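Rundham Basket Handling – Questions About the Grip Fault

What went wrong?
In March, one of our Arko hands let go of a basket handle partway through a carry. The basket came down on its side, and although no one was hurt, we stopped all carrying work the same afternoon. The log showed that the grip sensor had gone on reporting a firm hold for 2 seconds after the fingers had started to open, so the arm simply carried on with its route as if all was well.

Was the sleeve to blame?
Partly, yes. We're fond of our fabric sleeves – they keep lint and dust out of the finger joints – but a fold had worked its way down and was pressing on the sensor. It took us 22 test lifts to catch it happening again, and we were very glad when we did! 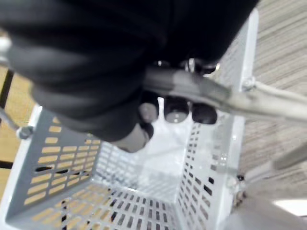
Gripper in its black sleeve at the handle of a plastic basket.

Is my Arko hand affected?
If your sleeve came from Bodora before the March notice, please assume that it is, and leave the hand switched off until you've fitted the new cuff. Grajales will mail you one free of charge, and it goes on with the two screws you already have.

How do you know the new cuff works?
We ran 300 lifts with it, 200 of them with a loaded basket, and the false reading didn't come back. We'd still ask you to smooth the sleeve down before each shift, and please do keep your feet well clear of a raised basket, however well the hand has been behaving.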